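Grilau Two-Arm Collection Cell

Tabletop cell for recording demonstrations. Two small arms, rail mounted, walls, mat, cameras, recorder software. Comes set up so you can start logging episodes the same afternoon instead of spending a month on brackets.

Availability: built to order, next batch ships in March
Price: 3,790 for the base cell, shipping extra
Sold by: Puvby

What it is for

Gathering examples. One person drives the arms, the recorder writes joint positions and all camera streams on one clock, you get a folder of episodes you can feed to whatever you train. Pick and place, handovers, opening things, pushing things around. Small items only. Not a production cell, please dont buy it for that.

Most of our buyers are teaching labs and small teams who need their own data becuase the public sets never match their bench.
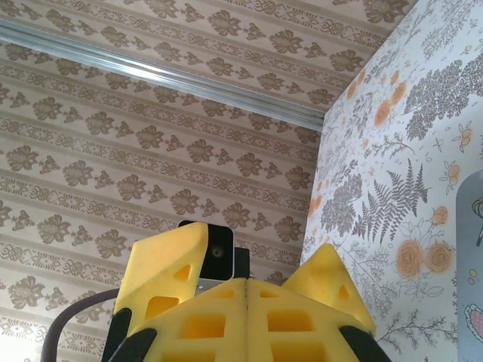
Backgrounds matter more than people expect when they first write to us. Plain gray walls make nice tidy data and then the policy falls over the minute somebody moves it to a real room. So we run ours busy. Striped beige damask on one wall, a white botanical print with gray fern and orange roses butting right up against it, and the yellow foam fingers still stand out fine from the wrist view. Swap the coverings every few hundred episodes if you can. Any wallpaper offcut works, it only has to lie flat.

Wrist view

Set exposure by hand. Auto exposure hunts when the gripper swings past a bright wall and you will see it in the data. Keep both fingertips in view when the gripper is fully open. Shiny rails and trim will throw highlights, we leave them in for variety, your call.

Fixed view

One camera beside or above the workspace, clamped to whatever you have. Dont bump it mid session. If you do, start a new session folder, do not carry on in the old one. The Aasen recorder stamps a session ID on everything so this is one click.

In the box

Two arms with mounting brackets
Rail and frame, pre-drilled
Wall panels, uncovered
Fixed camera, clamp, wrist camera kit
Cables, labeled both ends
Power supply
Aasen recorder license, one seat
Printed setup sheet (there is a newer one on the downloads page, use that)

Not in the box: computer, wall coverings, mat, objects.

Recording

Plug in, home the arms, check both streams, hit record. Episode length is up to you, we cap ours at 12 seconds for simple picks. Long episodes are a pain to review. Failed grasps: keep them, tag them fail, sort it out later. Deleting on the fly is how people lose good ones.

Every episode gets a task line in plain words. Write it before you record. "Pick up the tin with the right arm" is fine. "test 4 final" is not fine and you will hate yourself later.

Move the object between episodes. Also turn it. New operators put it back in the same spot every single time without noticing.

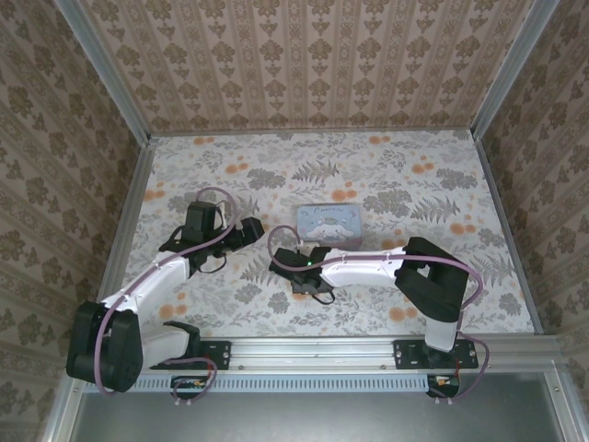
Both arms over the fern-print mat, pale blue puppy tin between the grippers.

Sample set

A starter set of 1,863 episodes is on the downloads page, free with the cell. Recorded by Eskil Nordin and whoever was in the shop that day, so driving styles vary a lot. We think thats useful. Check that your loader reads it before you record anything of your own.

Options

Warnov foam finger set, fits the standard gripper mount, two screws per finger. Softer grip on hard or slippery items. Foam wears, order a spare pair.
Second recorder seat
Extra fixed camera with clamp
Spare servo pack

Do not mix finger types within one task unless you tag it. Field is called end_effector, it defaults to blank.

Lead time and support

Roughly 7 weeks from deposit. Faster if frames are in stock, ask. Email support included for the first year, after that by the hour. Send a log file with your question, it saves a round trip.

Returns: unopened only. Arms that have been homed count as opened, sorry.

Questions before ordering go to Eskil, mornings are best. Mention your table depth and which side the power comes in from. Lead times above are for the two-arm version, the single-arm cell has its own page.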